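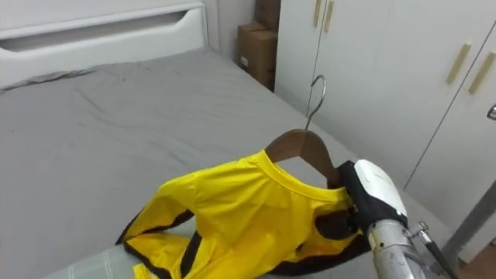 Speaker notes: Care of Garments in Guest Bedrooms
Prepared by Asmaa Metwally for the Berrada residence staff

1. Opening
Welcome the staff and thank Abdelghani Belkadi for the use of the hall. State that the Berrada residence now has almost 1000 hangers in service. Today's talk covers tops without buttons. Coats will be taken up in September.

2. Preparing the bed
Ask staff to make the bed before any clothing is laid on it. Pillows stay at the head. Smooth the garment by hand and turn the sleeves right side out.
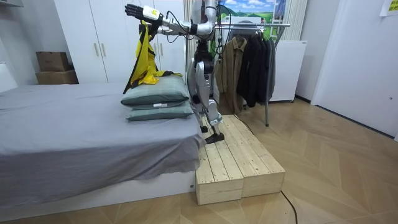
3. Placing the hanger
Explain that the hanger goes in from the hem and the hook comes up through the collar. Pulling it down through the neck stretches the ribbing. Each shoulder is then settled over the wood in turn. Pause for questions.

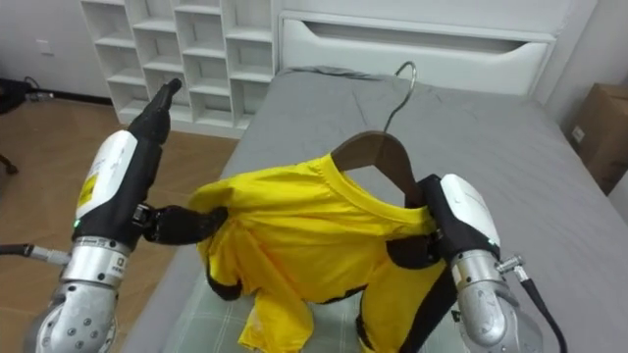

Yellow T-shirt with wooden hanger, on the bed.

4. Checking the shoulders
Remind staff that both shoulder seams should lie along the curve of the hanger. A shirt that sits to one side should be corrected on the bed, before it goes to the rail, and the collar should be 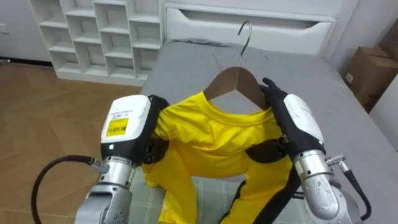 straightened at the same time. Allow 8 minutes for practice in pairs. Close by handing out the Finar checklist.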